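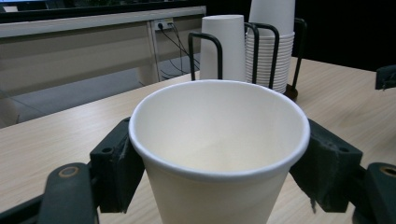

Wanting Qin would sooner see the budget go on spare fingers and pads than on a third arm, and she has asked for that to be settled before anything is ordered. Applicants should expect the question at interview.

Equipment Planner (fixed term, part time), Grenuner

The post covers purchasing for the Hustska handling line: grippers, mounts, cables and consumables, paper cups included. The planner will draw up a two-year replacement schedule, obtain quotations and keep the parts list, which stands at 773 entries. Orders up to 1,000 pounds may be placed without countersignature; anything larger goes to Dehua Hao.

Required: five years in technical purchasing or workshop stores, and the ability to read a dimensioned drawing. Knowledge of gripper wear and pad materials is useful. Programming is not part of the job.

Hours are two days a week, on site, starting in June. Travel to the Jostier store is paid.

Send a CV and one costed equipment plan, with prices removed if confidential, to Lihua Yuan. Applications received after 3 May 2026 will be held for the next round.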